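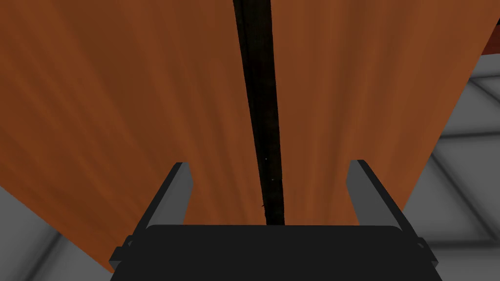
Orange-brown wood grain, with a dark gap between the panels.

Takach – Stullard (LP)

Stullard is the third album by Takach and the first with Bontu Alemayehu on drums. My copy is from the second pressing of 1000, which drops the lyric sheet and adds "Issahaku" as the last track on side 2.

Side 1 is the stronger half. The guitars are dry and close, and Nilmini Herath sings lower than she did before. Side 2 drags until the title track – seven minutes, mostly organ. The vinyl is flat and quiet apart from a few clicks near the label. The first pressing was only 200 copies and sells for far too much. Buy this one.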